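Listlow Old House List
Subject: Re: Brusivent attic kits, group order before the holidays?
Date: Friday, December 20, 2024

On the list yesterday, a member in Campos wrote:

> Hi all, I'm getting names together for a group order of the Brusivent
> attic kit. The rep says if enough of us sign up they'll hold the price
> at $1000 installed, which includes the ridge unit, the gable pieces and
> the control. They tested it and it cut heating bills by 23 percent.
> Our upstairs has always been stuffy and we get ice along the back
> gutter every winter, so I'm pretty well sold. The rep also said it
> would help with the musty smell. He was very nice and spent a long
> time up in the attic.
>
> If you want in, please write me off list by the end of the month. I
> would also love to hear from anyone who already has one!

I'm going to be the wet blanket, and I apologize to the person who is doing the work of organizing. A group order is a good idea for plenty of things. We did well on the storm windows that way. I don't think this is one of them, at least until the company answers a few questions, and I'd ask people to hold off sending money over the holidays.

I asked the rep for the test report and he emailed it to me the same afternoon, so credit for that. It's short. I've read it three times and I like it less each time.

1. The test

The 23 percent comes from two houses. Both were built by the same builder, both are a lot newer than anything on this list, and both belonged to people who work for the distributor. Maybe they were perfectly fair about it. I'd still like to see a house that belongs to somebody else.

The test ran eight weeks and started in September. Think about what your furnace does in September. Mine does nothing. A mild fall against a cold fall would give you a drop like that with no kit at all, and the report compares against "the prior year" without a word about the weather in either one. The gas company prints the average temperature on the bill. It would have taken five minutes to look it up.

There's also no mention of whether anything else changed. One of the houses "received routine attic air sealing at time of install." That's a quote. It's in the small type under the table. Air sealing is the thing that saves heat! If you plug the gaps around the chimney and the light fixtures and then screw a vent on the roof, I know which of those I'd thank in January.
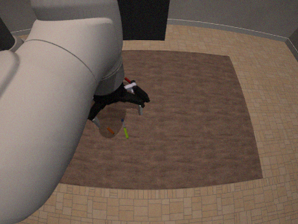
2. The ice on the gutter

I have the same ice along the north side of my place, so I have sympathy. But ice at the eave usually means warm air from the house is getting up under the roof deck and melting the snow from below. Then it runs down and freezes where the roof is cold. More ventilation can help keep the deck cold, sure. It can also pull more of your warm air up through the ceiling if the ceiling leaks, and in our houses the ceiling leaks. Plaster and lath with a hundred years of wiring holes in it is not a tight lid.

The Brusivent control turns a fan on. That worries me more than the vent itself. A fan in the attic takes its air from wherever is easiest, and if the soffits are packed with old insulation or painted shut (go look, I bet they are) the easiest place is your hallway. With an older gas water heater in the basement I'd want somebody to check the draft with that fan running before I slept in the house. The brochure says nothing on this.

3. The musty smell

I'd want to know where the smell is coming from before spending a dime. Ours was a bathroom fan that somebody had vented straight into the attic behind the knee wall. The fix was a length of duct and a hood. A friend had a slow leak at the chimney flashing and smelled it for years. A vent kit might have thinned the smell out enough that neither of us went looking, and the wood would have kept on rotting.

4. The price

"Installed" turns out to be doing a lot of work in that offer. The sheet I was sent says installed on asphalt shingle of standard pitch, with power within reach of the unit. How many of us have that? Slate and metal are "by quote." Running power to the attic is "by owner." If you still have knob and tube up there, the installer won't touch it, and he shouldn't.

The warranty is from Noment, which as far as I can tell is the company that actually stands behind the control box, and it covers parts only. Ask who pays for the person who goes up on the roof in February. I did. I was told he would get back to me.

I also don't care for the deadline. A price that is only good until the end of the month has a way of being good the month after. If it's a fair price in December I expect it's a fair price in spring, when you'd want a roof opened up anyway. 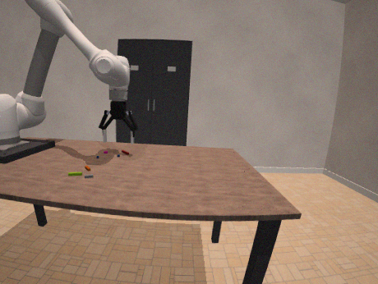
If the kit is no good, what should we do about a stuffy upstairs this winter?

Start with the attic hatch. Put weatherstripping on it and glue a piece of rigid foam to the back. Then go up on a cold day with a flashlight and look for dirty spots in the insulation, which is where air has been coming through and leaving its dust behind. Seal those with caulk or foam, and use sheet metal and high-temperature caulk next to the chimney, never spray foam. Check that the bathroom fan goes outdoors. All of that is cheap and most of it can be done in a weekend.

After that I'd pay for a blower door test. They put a fan in the front door and you can walk around and feel where the house leaks with your hand. I went in doubtful of that one too, to be fair. I came out with a list of places I'd never have guessed, including a pocket door that was blowing cold air like a window. There's a used-to-be-free program through the county that may still take part of the cost off. I haven't checked lately and I wouldn't swear to it.

5. What would change my mind

I'm not against the product on principle. If Brusivent will give us bills from a full winter, with the temperatures, in houses the age of ours, with no air sealing thrown in, I'll read it and I'll say so here if I was wrong. I'd also like a written answer on what the fan does to a gas water heater, and a quote for a slate roof with the electrical work in it. I've sent the rep those three requests. He has been polite each time and has answered none of them.

To the original poster: please don't take this as a knock on you. If you go ahead anyway, would you save your gas bills from this winter and last, and write down anything else you change? That would already be a better test than the one they ran. And if anyone on the list has had a kit in for a whole heating season, good or bad, please speak up on the list and not off it. The rep told me there are "several very happy owners" in Listlow and I haven't found one yet.

One small thing while I'm here. I still have the long caulk gun and the box of backer rod from the window project, and both are on my back porch. Whoever lent me the stepladder, it's out there too and I'd like to give it back. Come by any time before dark.

--
Listlow Old House List
Replies go to everyone. Please trim what you quote.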